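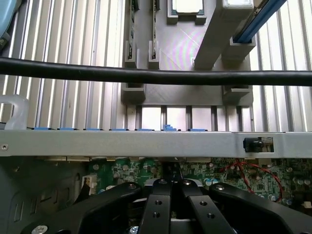
Pliltano issue 873
Wrist pose estimate jumps sideways during final approach to expansion slot
Status: closed, fix merged
Component: perception / slot localizer
Affects: Hilach cell, disassembly and reassembly task
Labels: perception, controller, regression

Summary

During the last part of the descent toward an expansion slot, the slot pose published by the localizer shifts sideways by 4 mm in a single update. The Fehr controller accepts the new pose as a valid target and starts a lateral correction. If the card is already in contact with the slot lip, the force guard trips and the task aborts with LATERAL_LIMIT. If it is still above the lip, the arm goes to the wrong line and the insertion times out.

The problem started after the March update of the localizer. Rolling back the localizer alone removes it. Rolling back Fehr alone does not.

Steps to reproduce

1. Start Ivimau with the default workstation chassis profile.
2. Grasp a card from the fixture and run the approach to the pre-insert pose.
3. Start the guarded descent at normal speed.
4. Watch slot_pose and slot_pose_id on the same time axis.

Expected: slot_pose converges and the ID stays fixed until release.
Observed: slot_pose steps sideways. The ID does not change, so nothing downstream treats it as a new detection. 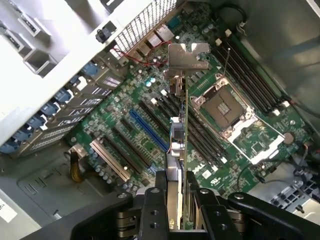 Card held edge-on between the fingers, bracket end up, with the board below.

Log, first pass

Checked hand-eye calibration first. Reprojection residuals are within the usual range and did not change between the good and bad localizer builds. Repeated the calibration anyway. Same jump.

Checked time sync between the wrist camera and joint states. Offset is stable. A sync error would also scale with arm speed, and slowing the descent by half gives the same size of step.

Checked for slip in the grasp. Finger width is flat through the event and the card pose in the gripper frame does not move. The step is present only in the slot estimate.

Replayed a recorded descent offline with the controller disconnected. The jump reproduces at the same point every time, so this is not a closed-loop effect.

Log, second pass

Dumped the candidate list from the localizer. The detector proposes long thin rectangles and the tracker keeps the best match to the prior. On this board there are several parallel connectors of similar proportions. While the camera is high, the context term keeps them apart, using the CPU socket and the memory banks as landmarks. As the gripper comes down, the held card and the fingers cover more of the image and the landmarks drop out of the match. 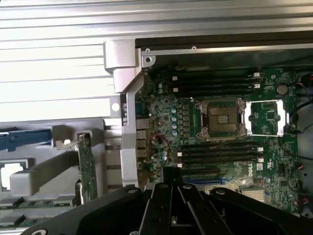
With the landmarks gone, the score depends on edge strength and color only. A neighboring slot with a cleaner visible edge then outscores the correct one. The old build handled this by averaging over the last 32 updates, which pulled the estimate slowly and usually let the card seat before the error mattered. The March update shortened the buffer to reduce lag. The wrong association was already there. The buffer was hiding it.

This also explains why the ID stays the same. The tracker assigns IDs per target request and does not compare the geometry of the new match with the old one.

Tried and rejected

Restoring the long buffer. It hides the step but brings back the lag, and the final pose is still biased toward the neighbor.

Raising the edge threshold. Glare on the sheet metal already produces strong edges near the rear of the case. A higher threshold removed real slot edges before it removed the false ones.

Masking the gripper with the static mask. Already enabled. The static mask covers the fingers but has no model of whatever they are holding.

Fix

Three changes, all on the perception side unless noted.

a) The localizer now estimates the board pose once, at the pre-insert pose, and stores the slot as a fixed offset from the board. During descent it refines the board pose and never re-selects the slot.

b) The gripper mask is now generated from the held object's model when one is set. The mask is grown by a 2 mm margin. Without a model it falls back to the static mask.

c) Fehr rejects any target update that moves sideways faster than the configured limit while the guarded descent is active. A rejected update holds the last good target and raises TARGET_STALE.

Change (a) fixes the reported problem without help. Changes (b) and (c) were kept as protection for other chassis profiles.
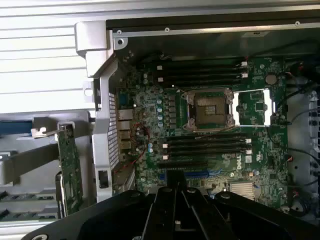
Verification

Replayed the recorded descents from the Hilach cell against the new build. No sideways step in any of them. Nearly all end with a lower residual than before, and the exceptions have heavy glare at the pre-insert pose, where the board fit is weak to begin with.

On the live cell, the descent now finishes without LATERAL_LIMIT. TARGET_STALE was raised when the chassis was pushed by hand during the descent, as intended.

Notes for other sites

The chassis profile needs a new field, board_anchor. Profiles without it load with a warning and use the old slot matching. Regenerate the profile from the Ivimau tool menu; editing the old file by hand will fail the checksum.

If the chassis is moved after the pre-insert pose, rerun the approach. The board refinement has a small search window and will not recover from a large shift.

Open follow-up: report fit quality at the pre-insert pose and refuse to descend below a threshold. Tracked separately under the localizer backlog.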